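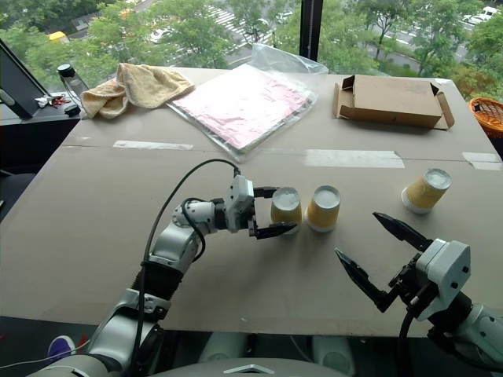 Topic: Skomen propulsion loss off Selau, cause?

ksandhu
7 Mar 2019
The general cargo vessel Skomen lost main engine power 8 miles west of Selau and drifted until the tug Rana made fast. Tow to Reseck anchorage took 6 hours. No injuries, no pollution reported. Anyone have the cause?
Kamlesh Sandhu

deckplate_2
Local agent says contaminated fuel. Both duplex filters clogged in short order after a tank changeover. Engine shut down on low fuel pressure.

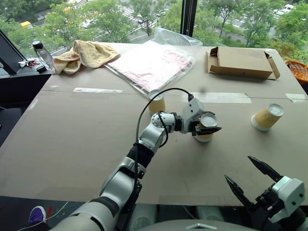 Re: Skomen propulsion loss off Selau, cause?

J. Bite
I would wait on the fuel story. She bunkered in November and has burned from the same tanks since. If the fuel were off spec it would have shown up before now. A failed booster pump gives the same low pressure alarm.

deckplate_2
Not necessarily. Sediment sits on the tank bottom until the ship works in a seaway. Swell was on the beam all night. Low level plus rolling will put sludge into the suction.

J. Bite
Then the settling tank and purifier should have caught most of it. What was the standby pump doing? It should cut in on pressure drop. 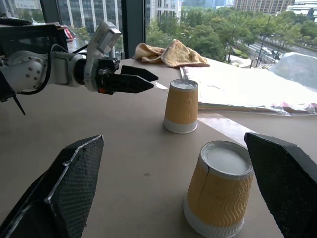 Without the alarm printout we are both guessing. The sequence matters: filter differential pressure high first, then low fuel pressure, means sludge. Low pressure alone means the pump or the pressure switch.
Justinas Bite

ksandhu
Agreed on the printout. Does anyone know why Rana was sent? She is only 157 GT and there was a bigger tug at Reseck.

towmaster
Rana was already under way. The bigger tug was on 100 minutes' notice. With an onshore set you send what is moving. The line was passed on the second attempt.

deckplate_2
Fuel samples were landed at Reseck. Will post if I hear the result. Still say sludge.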